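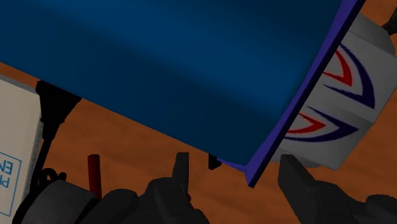
**¿Hay que repetir la evaluación de riesgos de una célula colaborativa si solo se cambian los dedos de la pinza?**

Se repite la parte afectada por el cambio. Los dedos forman parte del efector final, y el efector final forma parte de la aplicación evaluada: geometría de contacto, fuerza de agarre, masa y centro de gravedad de la herramienta. El resto del expediente se mantiene si se deja constancia de que se ha revisado.

Amplío el contexto. Tenemos un brazo de sobremesa para manipular objetos variados, de forma y peso distintos, y antes de pasar a la máquina real validamos cada tarea en simulación. La evaluación original la firmó el integrador, Stokus, con unos dedos planos. Ahora queremos montar otros más estrechos. El procedimiento interno dice «cualquier modificación sustancial obliga a reevaluar», pero no define qué es sustancial. Tampoco tengo claro cuánto peso se puede dar a los resultados del simulador dentro del expediente. Agradecería criterios aplicables, con referencia a la norma cuando la haya.

*Publicado por calidad_harawira*

---

**Rosimeire Sampaio**

La referencia para el sistema es ISO 10218-2. Para los contactos entre persona y robot, el documento clásico es ISO/TS 15066, cuyo contenido se ha incorporado en buena medida a la edición de 2025 de la 10218-2. Comprueba qué edición cita tu declaración, porque la numeración de los apartados no coincide.

Sobre los dedos: unos más estrechos reducen el área de contacto. A igual fuerza, sube la presión, y los límites de contacto se expresan en ambas magnitudes. Un expediente que solo documente la fuerza queda incompleto después del cambio.

Como mínimo revisaría lo siguiente:

- Radios y aristas de los dedos nuevos, con plano acotado.
- Masa y centro de gravedad cargados en el controlador. Si no se actualizan, la detección de colisión trabaja con un modelo erróneo.
- Fuerza de agarre configurada y comportamiento ante pérdida de energía (¿retiene o suelta?).
- Punto central de herramienta, y con él los planos y zonas de seguridad que dependan de él.
- Nuevos puntos de atrapamiento entre dedo y pieza, y entre dedo y mesa.

El último se olvida con frecuencia. En tareas de sobremesa la pinza baja en vertical hasta muy cerca del objeto y del plano de apoyo, y ese tramo final merece análisis propio.
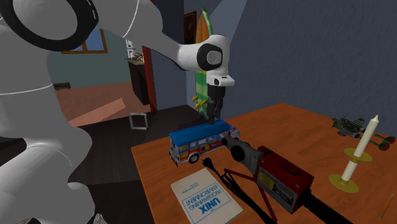
*Escena simulada: pinza en vertical sobre el techo azul de un autobús de juguete.*

En nuestro caso limitamos la velocidad en ese tramo y lo medimos con el equipo de fuerza y presión en 6 puntos, 4 de ellos en la aproximación. No copies esos valores, dependen de la mesa y de la tarea.

En cuanto al simulador, sirve para alcance, interferencias, trayectorias y para decidir dónde medir. No sustituye la medición en contacto cuasiestático ni en transitorio. Yo lo archivo como información de apoyo, con la versión del modelo, el archivo de escena y la configuración de herramienta usada. Una simulación sin versión no es trazable y no la acepto como anexo.

---

**Ifeanyi Fashola**

De acuerdo en general con lo anterior. Añado dos cosas sobre la parte simulada.

1. Poned objetos en desorden. Una escena con una sola pieza centrada informa poco. Cables, soportes finos, cajas altas que tapan la pieza y objetos que sobresalen de la mesa cambian la trayectoria de salida. En Todemby pedimos 20 disposiciones distintas por tarea antes de autorizar la prueba física.

2. Registrad también los fallos. El informe de Zamon que usábamos como plantilla solo tenía casilla para «agarre correcto». La cambiamos por cuatro estados: correcto, parcial, colisión, aborto.

Para la definición de «sustancial», nuestro procedimiento 410 lleva una tabla: si cambia la geometría de contacto, la masa, la fuerza, la velocidad o la zona de trabajo, hay reevaluación parcial. Si no cambia ninguna de ellas, basta una nota firmada. El término legal de modificación sustancial es otra cosa y conviene no usar la misma palabra en el documento interno.

---

**mto_turno2**

Nosotros cambiamos los dedos, pasamos la prueba de parada y listo. El auditor no dijo nada.

> **Rosimeire Sampaio:** La prueba de parada verifica la función de parada. No aporta datos de presión de contacto.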